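Canisters on a sloped shelf keep falling over
Posted in Small Shops & Snack Corners — March 3, 2019

I look after the snack corner at work: one dark metal shop shelf (secondhand, Goodall) and a stainless steel table next to it. The shelves have a lip at the front and a slope I swear gets steeper overnight. Tall canisters with plastic lids will not stay put, and the steel table shows every smudge within a minute of being wiped. Do I need dividers, or a new hobby?

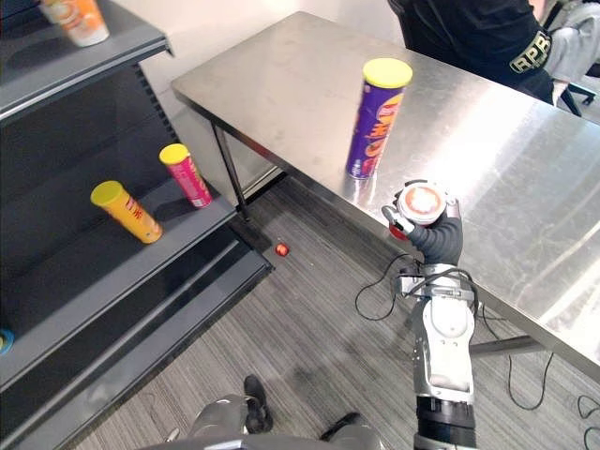
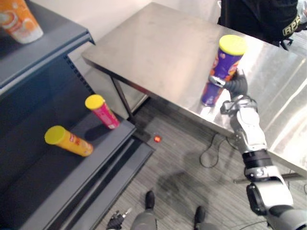

I've had the thing since January and I'm not buying another one. Budget is 80 dollars, and I'd like to keep most of it.

Lorkanus543
Check the brackets first. If your uprights have slots down the side, the shelf arms hook into them, and on some units each arm fits at two angles. Take everything off, lift the arm, try the flatter one. I did 16 of these in an afternoon and lost only one fingernail. If it won't go flat, a rubber liner cut to size will hold most cans — mine cost over 12 dollars and I still resent it.
For the table, wipe along the grain with a barely damp cloth, then dry it. It will look great until somebody touches it.

bindenon_pete
just lay them all down. can't fall over if they're already down

Pleston Pantry
Liner, yes. Put the heavy stuff on the bottom shelf too.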